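The blue part comes off last

Filed under: bench, grippers, things I said I would write down
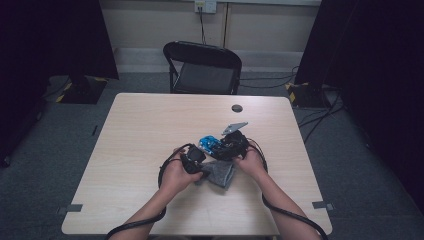 Both handheld units at the table, cloth underneath, cables still on.

I have now had the pair apart 13 times. I know the number because there's a strip of masking tape inside the lid of the parts box with a pencil mark for each one, and the marks have started to look like something scratched on a cell wall.

For anyone new: I look after the handheld grippers for the Sastmont cell. There are 2 of them, left and right. They get squeezed all day by people with very different ideas about what "gently" means, and every so often one starts to feel wrong. Wrong is the technical term. The fingers close, but there's a soft spot halfway, like a drawer with a sock caught behind it. The log says everything is fine. The log has never held one.

This time it was the right unit, and the complaint that reached me was "it's doing the thing." I asked which thing. I was told the other thing.

So, the routine, mostly for my own benefit in May when I've forgotten it again.

Cloth first. I resisted the cloth for a long time on the grounds that I'm an adult and can keep track of a screw. The table has a cable hole in it, though, and the floor is gray carpet, and a small dark screw that goes through the one and lands on the other is gone to you for the rest of your working life. Spread the cloth. Mine doesn't stay spread, but a wrinkle catches a screw better than a flat bit does, so I've stopped smoothing it.

Power off at the supply, then wait. I leave the cables plugged in at the unit end while I do the first feel-through, with everything dead, and I know people who would tell me off for that. The connectors are the part that wears out fastest here. Every time I pull one I shorten its life, and the replacements come from Drindley, who ship when the mood takes them. If the trouble is only a loose bracket I can find that with the cables on. If I have to open the housing, they come off, no arguments.

Feel-through means holding the good one in one hand and the bad one in the other and comparing. It looks silly. It has also found more faults than the diagnostic page, which once told me a gripper with a finger missing was "nominal." Wiggle the bracket. Wiggle the blue part. Turn it over, look at the screw heads, and see whether any of them has backed out. I put a dot of paint across each one last winter so I could tell, and then used a paint that rubs off. Still working on that.

What I found was two screws on the bracket side that turned with no effort whatsoever. That lets the plate shift by the thickness of a fingernail, and then the fingers meet slightly crooked and drag. Soft spot explained. I took them out, cleaned the threads, used the blue threadlocker (a small amount, past me, a SMALL amount) and ran them back in a little at a time, one side and then the other.

Do not start with the blue part. I wrote this in capitals on the box lid as well. Everything seems to hang off it, it's the cheerful one, and the hand just goes there. Take it off first and you lose the alignment, and you get to spend the evening putting it back with a strip of business card as a shim. Bracket, then cover, then fingers, then blue. On the way back in, the same list upside down.

After that, the count check. I zero the encoder with the fingers shut and open them all the way, and I want 1,120 at full travel. The Murnville people swear by a wider figure, but their units have the longer fingers and they also swear by decaf. If it comes up short I assume I've trapped something and start over. I got it on the second try. The first was my own fault for leaving a cover screw half done.

Then the boring bit, which is 400 cycles, open and shut, while I put the tools away and drink something. I used to skip it. I stopped skipping it after a unit passed every check I had and came loose the next morning during a visit from the Escobar project, in front of all of them, with a noise like a dropped fork.

Remaining jobs, in the order I'll probably ignore them:

Strain relief on the left cable. It rubs on the forearm and everyone complains about it, me included.

New tape on the near corners of the table.

A paint pen that doesn't rub off.

Ask Drindley about connectors again. Use a cheerful tone.

Make pencil mark 14, when it comes, a bit smaller. I'm running out of tape.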